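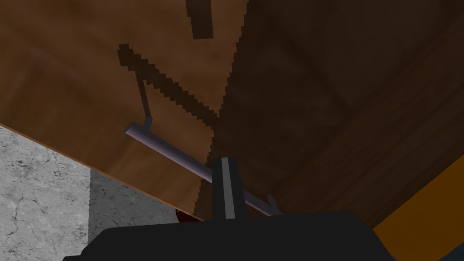
Clondo Cabinet Pack - simulated kitchen fronts for gripper testing

Part no. 2306
Sold by Pedstead
Format: download, single-lab license
Works with: Stinelus scene loader, version 24 and up

I've been putting together test scenes for household robots for a good while now, and the thing I get asked for more than anything else is cabinets. Doors, drawers, bar handles, more doors! So the Clondo pack is nothing but kitchen fronts, set up so that you can run the Ekpo handle checklist on them without building your own scene first.

What you get

60 cabinet and drawer fronts, wood and painted
Bar handles on two standoffs, plus knobs and cup pulls
Stone and plain counter surfaces
A wrist view and a fixed room view for every front
Blank log sheets that match the Ekpo checklist

How I'd like you to use it

The Ekpo checklist is short and pretty easygoing, but people skip bits of it and then write to me about weird numbers. So please, a few house rules (they're good practice for any pack, mine or not).

Write down your pass rule before the first run. Mine for a drawer is "open to the marked line, handle let go, gripper clear of the front." If you decide what counts as open after you've watched the runs, you'll be kinder to your own robot than you should be. I've done it, everybody does it.

Log every attempt, and that includes the ones you stopped by hand. There's a column for it on the sheet - use it!

Keep the wrist view and the room view together. Close to a handle, the wrist view is mostly wood and fingers, and you can't always tell from it whether you're lined up with the middle of the bar or drifting toward a standoff.

Don't turn off shadows to make training go faster and then report the result as if they'd been on. Shadows in the pack are hard-edged and a bit blocky at the default setting, and a policy that has only ever seen clean wood can get thrown by a dark band running across the front. Test with them on, test with them off if you like, and say which is which.

Set a force limit on the pull and leave it alone for the whole batch. The loader will happily let you yank a drawer with far more force than you'd ever allow near a real kitchen (or a real person), so pick the limit you'd use on hardware and put it on the sheet.

And please don't call a sim score a safety result. A good run here tells you the robot is worth trying on a real cabinet, slowly, with the stop button in somebody's hand. You still need your own risk assessment for that, and whatever rules your building has.

Changes in the December update

Bar handles now cast their standoff shadows properly in the wrist view
Trim edges on the wood fronts have real thickness
Random seed is saved with each log (default is 3817, change it!)
Fixed the corner drawer that opened through its neighbor

Good to know before you buy

The license covers one lab, any number of machines. You can publish pictures and results, just name the pack version. Soft-close hinges aren't in yet - I'm working on them, and they'll be a free update for anyone who already has the pack.

Related: Clondo Appliance Pack, Ekpo log sheets (printable), Stinelus loader setup notes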